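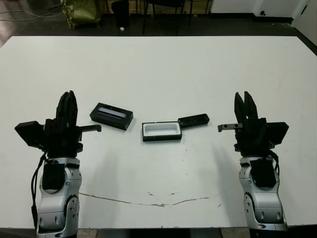

Clementina Barros objected at this point that a box which opens easily is often a box that closes badly, and that a study of phone packaging which stops once the lid is off has looked at half of the job. Her remark, made when an early draft was read at Wutville, changed the order of this section. Closing is now treated together with opening, and the insert is given a part of its own.

4.2 The lid and base box

Most of the packaging in the collection is of the two-part kind, with a lid that slides down over a base. The fit between the two parts decides how the box behaves. A close fit holds the lid on when the box is carried, but it also traps air, and the lid then comes up slowly however hard it is pulled. A looser fit lets the lid drop off when the base is picked up by mistake from the wrong end. Kamel (the Pinheiro notes, part 2) calls the first sort "slow" and the second "quick", and we keep his words.

People in the home visits at Pladov dealt with slow lids in much the same way. They held the lid at its long sides, lifted the whole box a little off the table and let the base sink under its own weight. Those who pressed on the lid while lifting bent the side walls inwards and made the fit tighter. Several of them then turned the box over and shook it, and in one household the charger came out before the phone did.

Putting the lid back asks for more care than taking it off. The four corners have to meet at the same time, and a lid started at one end tends to jam at a slant. Boxes that had been opened many times were easier to close, as the card at the corners had softened. The worn covering on such boxes shows as pale marks along the edges, and we recorded this wear but did not score it.

4.3 The insert

The insert holds the phone still during transport and presents it when the box is opened. In the smaller boxes it is a shallow tray with a recess that follows the outline of the phone. The depth of the recess matters more than its length or width. Where the phone lies level with the rim, fingers have nothing to take hold of, and people either tip the box or push a nail down one side. Where it stands a little proud, it can be taken by its two long edges and lifted straight up. 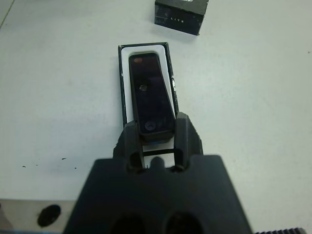
Figure 3. Phone partly out of the insert tray, back uppermost, with the lid set down on the table behind.

A phone lifted at one end first will turn in the recess, and the other end then bears on the wall of the tray. With a stiff insert this does no harm. With a thin one the rim creases, and after that the phone sits unevenly and the lid may not close fully. We saw this most often when the box had been used for storage, with the phone put away and taken out again over a long period.

Colour made a small difference to how people worked. A white insert in a dark box shows at once where the recess is and which way the phone should go. In boxes that were dark throughout, people felt for the edge with a thumb before setting the phone down.

4.4 Keeping the box

Of the 123 people who answered the Pustska questionnaire in March, most had kept at least one phone box, and some had kept one for up to 15 years. The usual reasons were resale and the papers inside. Lahcen Kamel has suggested that a box is also kept when it is pleasant to close, but our questions were not framed to test this. The boxes were mostly stored empty, in a drawer or on top of a wardrobe, with the insert left in place. Where the insert had been thrown away, the box was in use for something else, such as cables, buttons or spare keys.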